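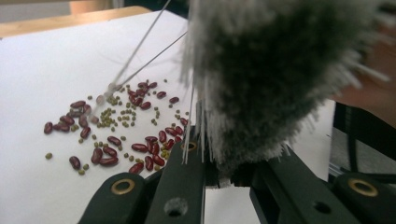

February 9, 2026

**Fullow opens for the summer in June, and you're all invited down to the water**

I've been putting off writing this because I wanted to be certain of the opening before I told anyone, and now I am, so hello! I'm Greer Urquhart, I run Fullow, and we are opening our lochside bar, restaurant and swimming deck at Tolldale this June.

Those of you who came to our little pop-up last summer will know the spot already. It's the old boatyard at the bottom of Drummond Lane, past the chapel, where the road gives up and turns into shingle. You get the sun from late morning until it drops behind the far hill, and on a good evening that's very late indeed. We had six tables and a borrowed grill last year. This year we have a proper kitchen, a roof over half of it (it is Scotland) and seats for 70 people.

So, what can you do here? Lunch starts at noon and I'd really like you to take your time over it. Dirk Dekker is coming over to run the kitchen for us. He cooked on the Dutch coast for years and his food is exactly what I want to eat with wet hair and a towel round my shoulders - grilled mackerel, big tomato salads, flatbreads straight off the fire, and a bean stew that I have now eaten more often than I'd care to admit. There will be plenty for people who don't eat fish or meat, and a short children's menu that isn't all chips. There are chips, though.

After lunch, swim! The deck goes out over the deep end of the bay and has two ladders and a set of wide steps for anyone who likes to get in slowly and complain. We've put in 20 loungers, which you can book for half a day or the whole day, and every one comes with a blanket as well as a towel. The wood-fired sauna is at the north end, next to the cold showers. Adaeze Briggs will be doing massages in the small cabin behind it, and if you've ever had one of hers you'll want to get your name down early.

Then there's the evening, my favourite part. Callum Hepburn is looking after the bar and the music, and he has promised me slow records until the plates are cleared and something with a bit more life in it afterwards. We'll have live bands on the slipway now and then, and I'll put the names up as they're confirmed. His drinks list is short and changes with whatever is growing. I've tried the gooseberry one and I'm a fan. We stop the music at eleven, as agreed with our neighbours up the lane, who have been lovely about all of it.

"I've wanted a bar by the water since I was a student pulling pints with no windows," says Callum. "Come and watch the sun go down and I'll make you something nice."

If you'd like to stay over, our friends at Cedska have cabins in the woods a short walk along the shore path. Guests there get first pick of the loungers each morning and breakfast at Fullow is included. Agnes Dunbar looks after the cabin bookings and can tell you which ones take dogs. Dogs are welcome with us too, everywhere apart from the sauna and the deck.

A few practical things:

- **Open:** every day from June to the end of the season, noon until late
- **Day pass:** £63 for a lounger, a two-course lunch and an hour in the sauna
- **Swimming deck only:** free if you're eating with us
- **Private hire:** we can take parties of up to 165 standing, using the slipway and the lawn
- **Getting here:** the Tolldale bus stops at the top of Drummond Lane, and there's a small car park by the chapel. Please don't park on the shingle, the boats still need to get through

Bookings for lunch and day passes open in spring, and people on our mailing list will hear first. We'll always keep some tables back for walk-ins, so do chance it if the weather turns out nice.

**For press**

If you write about food, travel or swimming and would like to come before we open, please get in touch. We're holding a quiet preview lunch, and I'm happy to talk about anything to do with the place - the building work, the menu, the water temperature. Dirk and Callum are both up for interviews, though Dirk would like it known that mornings suit him better.

Contact: Greer Urquhart, Fullow, Drummond Lane, Tolldale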